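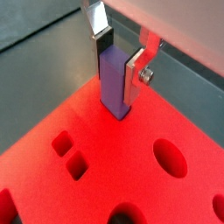 Clisstead shape boards, second report to the Bahrami small grants people

Hello again Isla, and sorry this has come a bit later than I promised! The boards are going well, and the thing I most wanted to tell you is that the thick foam was the right call. You'll remember we went back and forth over it in January (I was the one pushing for thin because it was cheaper, and I take it all back). With the purple block standing a short way down in its square hole, you still get that thin dark shadow all round the base, and that little bit of slack is just what Talha and I had been arguing over for weeks. Too tight and the little ones give up, too loose and the block flops over and they lose interest. Talha has now written the size of the gap on a card and stuck it above the bench so we can stop arguing.

For anyone at your end who hasn't seen the first report, the idea is a set of chunky foam boards with cut-outs, and blocks to go in them, that the toy library at Stistthorpe can lend out to families with toddlers or with older kids who are working on their grip. Your grant covers 10 boards. We have five finished and in their bags, and the foam for the others is paid for and sitting in my spare room, where it has taken over the bed.

The cut-outs took a lot more fiddling than I'd budgeted for. Circles and ovals are easy, even I can do those. The star is a pain in every way, because the points tear if the blade is the least bit dull, and Craig Ogilvie went through two blades on the first one before he worked out that he should cut from the points inward. The scalloped flower shape looks lovely and is nearly as bad. I did ask whether we could drop one of them and the parents at Iltard said absolutely not, the star is the favourite. 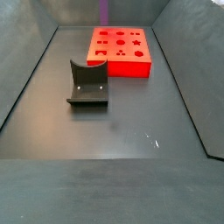 Colour was the other big conversation. We settled on red for the board with the blocks in other colours, after trying a grey sample that everyone found gloomy. Talha's worry was that an empty hole in a red board would be hard to pick out, but the recesses go so much darker than the top that it hasn't been a problem at the sessions so far. One grandmother with poor eyesight told me she could find the holes from across the table, so I'm calling that settled.

We ran the try-out at Iltard on 10/22/23, and 10 families came along, which filled the room nicely. The tall blocks were the hit of the morning. Children like having something long to hang on to, and the ones who can't manage a pinch yet can get a whole fist around it. The small paired holes were harder going. A couple of the younger kids just poked their fingers in them (very happily, I should say) and Maximiliano, who was on the floor with them, thinks we ought to treat those as the "later on" shapes and say so on the instruction sheet. I've started redrafting it.

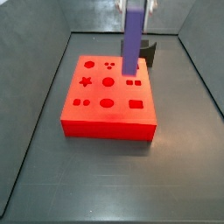

Red board with the purple block at the back right.

Now for the money. We have $698 left. The bulk of that is meant for storage bags, more blades and printing, and I'd like your okay to move a bit of it towards spare blocks. They're the part that will go missing, any toy librarian will tell you that, and a board without its blocks is going to sit on a shelf. Craig Carnegie has offered to cut the spares at cost if we order them all in one go. Could you let me know whether that needs a form or if an email will do?

What's still to do: finish cutting the remaining boards, get the sheet redone with bigger print, and sort out how the bags get labelled. The borrowing system at Stistthorpe wants a number on every item and I'm not keen on stickers that a two-year-old can peel off and eat, so we're trying sewn-on tags. I'm also still chasing the cleaning question. Wiping down the top is simple, but crumbs get down into the little round holes, and so far a dry toothbrush is the best anyone's come up with. If one of your other groups lends out foam toys I'd love to hear what they use!

I'll send the receipts separately once I've scanned the last couple.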